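Fliritness publishes its first cloth-handling recordings, and advises caution

Clorndale, November – Fliritness, the textile care company, is today releasing the first results of Yurt, its project to gather examples of cloth handling for a learning system. The company is also publishing the parts that went badly, and is making no promise that a folding robot will follow.

Over five months, staff at the Clorndale workshop guided a robot arm by hand through simple jobs: finding an edge, lifting it, laying it flat, folding it over. They made 3082 recordings. Of these, 1435 were judged good enough to learn from. The rest were set aside for slips, snags, poor light or an operator changing their mind halfway.

"People hear a number like 3082 and think the job is done," said Benedikt Zwahlen, who leads Yurt. "More than half of it we can't use. I would like someone to show me that the other half is enough, and so far I haven't seen it."

Dark fabric has been the main source of argument. On a plain dark cloth the folds show up only as slightly lighter or darker bands, and a second layer is easily missed. Operators, who know what cloth does, cope with this without thinking. Whether a system can pick up the same habit from wrist camera footage is an open question, and the Yurt team is split on it.

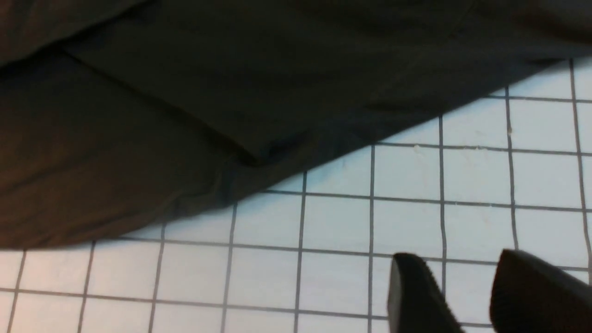

What is being released

The release covers the 1435 accepted recordings, the written rules used to accept or reject them, and a short note on where two reviewers disagreed. The rejected recordings will be kept. Fliritness may publish them later if there is a sensible way to label what went wrong in each.

All the work was done on a flat, gridded surface under steady lighting. Fliritness does not claim that the results will carry over to a busy laundry, where cloth arrives in heaps and the light is whatever it happens to be.

A second round, named Gillier, will run for around 6 months and will use fewer operators and stricter rules. It has one aim – to find out whether better examples help more than extra ones. If they don't, the company says it will stop collecting and spend the money elsewhere.

"We've had suppliers tell us this is a solved problem," Mr Zwahlen said. "I invited them to bring a dark tablecloth and solve it on our bench. The invitation still stands."

Requests for the recordings and the review rules can be sent to the Fliritness press office in Clorndale.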